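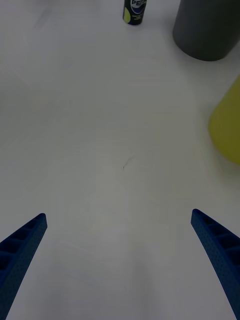
Neleo-Tisch, Blick der Handkamera: Finger weit offen, hinten die Cola-Dose

Unterwegs > Werkstätten und Labore > Offene Tür bei Neleo

Einmal alles greifen, bitte: mein Nachmittag bei Neleo

16.9.18

Ich hatte mir fest vorgenommen, nur kurz reinzuschauen. Zwei Stunden, dachte ich, dann noch einen Kaffee und mit dem Bus zurück. Am Ende haben sie hinter mir das Licht ausgemacht, und ich stand immer noch an einem Tisch und wollte unbedingt noch eine Wäscheklammer hochheben!

Aber von vorn. Neleo hat einmal im Jahr offene Tür, und wer sich vorher anmeldet, darf an die Geräte. Also wirklich an die Geräte, mit Händen am Controller, ohne Absperrband und ohne jemanden, der einem nach dreißig Sekunden auf die Schulter tippt. Ich baue zu Hause an einem kleinen Arm herum (wer hier öfter liest, weiß Bescheid, alle anderen finden das Elend unter "Basteln") und suche seit dem Frühjahr nach einem Greifer, der mehr kann als Bauklötze. Da war die Anmeldung in einer Minute ausgefüllt.

Der Weg dorthin ist übrigens eine Zumutung. Vom Bahnhof fährt ein Bus, der hält am falschen Ende vom Gewerbegebiet, und dann läuft man an einem Fliesenhandel, einem Reifenhandel und noch einem Fliesenhandel vorbei. Der Eingang ist hinten. Am Empfang gab es ein Schild zum Anstecken, einen Lageplan und eine Sicherheitseinweisung, die ich erfreulich knapp fand: lange Haare zusammenbinden, Ketten ab, Hand weg vom Arm, wenn die Lampe grün ist. Und wo der rote Knopf sitzt. Den roten Knopf haben wir alle einmal gedrückt, zur Übung, das hat allen großen Spaß gemacht.

In der Halle standen weiße Tische, jeder mit einem Arm und einem anderen Greifer dran. Man bekam einen Zettel zum Ausfüllen und durfte in beliebiger Reihenfolge herumziehen. Die Aufgabe war überall dieselbe: Sachen vom Tisch nehmen und woanders wieder hinstellen, ohne dass sie umfallen. Klingt nach Kindergarten. Probiert es mal.

Angefangen habe ich mit dem Parallelgreifer von Pandey. Zwei gerade Backen aus Aluminium, dünne Gummiauflage, fertig. Der ist so ziemlich das Vernünftigste, was man kaufen kann, und genauso fühlt er sich an. Er fährt zu, er hält, er fährt auf. Bei einem Holzwürfel sitzt das beim ersten Versuch. Bei allem, was rund ist, muss man dagegen sehr genau mittig anfahren, sonst schiebt die eine Backe das Ding vor sich her, bevor die andere überhaupt da ist. Meine Pappröhre hat auf diese Weise eine kleine Tischrunde gedreht. Die Dame neben mir hat gelacht und fünf Minuten später dasselbe gemacht.

Dann der Sauger von Fovport. Da hatte ich die höchsten Erwartungen, weil auf der Website alles so schwerelos aussieht. Auf glatten Flächen ist er auch klasse, er tippt kurz auf, zischt, und weg ist das Teil. Eine Postkarte hat er mir hochgehoben, einen Karton auch, sogar schräg angefahren. An einem Stofftier ist er kläglich gescheitert, an einem Netz mit Zitronen sowieso. Und laut ist er! Die Pumpe steht unter dem Tisch, und man hört sie durch die halbe Halle. Für mein Arbeitszimmer über dem Schlafzimmer der Nachbarn scheidet er damit aus – schade.

Mein Liebling stand am letzten Tisch, und davon stammt auch das Foto ganz oben: die blauen Finger. Innen sind sie hohl mit lauter kleinen Querrippen, ein bisschen wie eine Leiter, und wenn sie seitlich gegen etwas drücken, geben sie nach und legen sich an. Ich kannte das Prinzip aus Videos und hielt es immer für eine nette Spielerei. Jetzt habe ich es selbst gesteuert und bin bekehrt. Man kommt schief an, man kommt zu weit links an, völlig egal, die Finger sortieren das unter sich. Die Oberfläche ist fein genoppt oder gekörnt, so ganz klar war mir das nicht, jedenfalls rutscht da wenig.

Die Pepsi-Dose auf dem Tisch war mein Prüfstein. Schlanke Dosen sind gemein, weil sie hoch sind und kippen, sobald man sie oben erwischt. Mit den Aluminiumbacken vom ersten Tisch hätte ich sie garantiert umgeworfen. Mit den blauen habe ich sie im zweiten Anlauf gehabt, im ersten war ich zu hoch und habe nur in der Luft herumgeschnappt. Beim dunkelgrauen Zylinder daneben sah es anders aus, der ist ein ganz schöner Brocken, und da merkt man, wo die Grenze liegt: Man muss die Finger komplett auffahren und hat dann kaum noch Spiel auf beiden Seiten. Ich habe ihn gestreift, verschoben, wieder gestreift und irgendwann aufgegeben.

Richtig viel gelernt habe ich bei der Kamera. Die sitzt vorn am Greifer und schaut zwischen den Fingern durch, und man steuert nach dem Bild auf einem Monitor. Die ersten Minuten waren furchtbar. Ich wollte nach vorne und bin nach unten gefahren, ich wollte drehen und habe gekippt. Entfernungen kann man auf so einem Bild ganz schlecht schätzen, und was dicht am Greifer steht, wird gern mal unscharf, so wie das gelbgrüne Ding rechts auf dem Foto. Mein Trick war dann, auf die Schatten zu achten. Wenn der Schatten der Finger und die Finger selbst zusammenlaufen, ist man unten. Auf dem weißen Tisch klappt das halbwegs, das Licht in der Halle war aber so weich, dass ich trotzdem ein paarmal aufgesetzt habe. (Der Arm merkt das und bleibt stehen. Zum Glück.)

Zum Vergleich konnte man auf eine zweite Kamera umschalten, die an einem Stativ neben dem Tisch hing. Mit der habe ich den Arm viel schneller in die Nähe gebracht, aber auf den letzten Zentimetern war sie nutzlos, weil der Greifer alles verdeckt hat. Am besten lief es mit beiden Bildern nebeneinander: außen für den Anflug, innen fürs Zupacken. Das kommt jetzt auf meine Liste für zu Hause. Bisher hatte ich nur eine Webcam am Regal und habe mich gewundert.

Gesteuert wurde mit zwei Sorten Controller, und da gehen die Meinungen wohl weit auseinander. Der eine war ein gewöhnliches Gamepad, der andere der Wiven-Griff, den man frei in der Luft hält und bewegt, und der Arm macht die Bewegung nach. Ich hatte auf den Griff gesetzt. Nach zehn Minuten tat mir die Schulter weh und ich zitterte so, dass die Finger über der Dose hin und her wackelten. Mit dem Gamepad war ich langsamer und viel ruhiger. Ein Junge, höchstens zwölf, hat danach mit dem Griff den ganzen Tisch abgeräumt, als wäre nichts dabei. Vielleicht liegt es also an mir. Man kann den Griff wohl auch feiner einstellen, damit eine große Handbewegung nur eine kleine am Arm auslöst, das habe ich leider erst beim Rausgehen erfahren.

Jetzt zu den Preisen, danach werde ich sowieso gefragt. Der Pandey-Greifer kostet 500 Euro, der Sauger von Fovport mit Pumpe 700 Euro, und der Wiven-Griff liegt bei 1.218 Euro, da habe ich zweimal hingeschaut. Für die blauen Finger gibt es bei Neleo einen Satz zum Nachrüsten für 20 Euro. Zwanzig! Den Antrieb dahinter muss man natürlich schon haben, aber den habe ich ja, der liegt seit Monaten in der Schublade. Ich habe gleich zwei Sätze mitgenommen, einen zum Benutzen und einen zum Kaputtmachen.

Was mir gefehlt hat: schwere Sachen. Alles, was auf den Tischen lag, war leicht oder halbwegs leicht, und ich hätte gern gewusst, wie sich die Rippen bei einer vollen Wasserflasche benehmen. Auf Nachfrage hieß es, das halte schon, nur biege sich der Finger dann auch quer durch und das Ganze fange an zu pendeln. Das will ich selbst testen. Außerdem war es am Nachmittag an den Tischen rappelvoll, und wer erst nach dem Mittagessen kam, hat lange gewartet. Also früh hingehen!

Verpflegung: Brezeln, ordentlicher Kuchen, dünner Kaffee. In der Ecke gab es noch einen Tisch mit ausgemusterten Greifern zum Auseinandernehmen, an dem hauptsächlich Erwachsene saßen und die Kinder anstanden. Ich habe mich nach einer Weile geschämt und Platz gemacht, aber vorher noch schnell ein Getriebe zerlegt, bei dem mir hinterher eine Scheibe übrig blieb.

Und die Wäscheklammer? Die lag auf dem Tisch mit den blauen Fingern, flach, und war mit den stumpfen Spitzen einfach nicht zu fassen. Ich habe es von der Seite probiert, von oben, mit Anlauf gegen eine Schachtel geschoben. Einmal hing sie kurz dran und ist wieder runtergefallen. Mit den Aluminiumbacken wäre das vermutlich in Sekunden erledigt gewesen, nur hatten die da schon Feierabend.

Im Oktober will ich die Finger an meinen Arm schrauben, dafür muss ich erst noch einen Adapter feilen, denn das Lochbild passt natürlich nicht. Den Bericht dazu gibt es dann hier, mit Wasserflasche und mit Klammer. Falls jemand von euch auch dort war und mit dem Wiven-Griff besser zurechtkam: Schreibt mir bitte, welche Einstellung ihr hattet, die Kommentare sind offen.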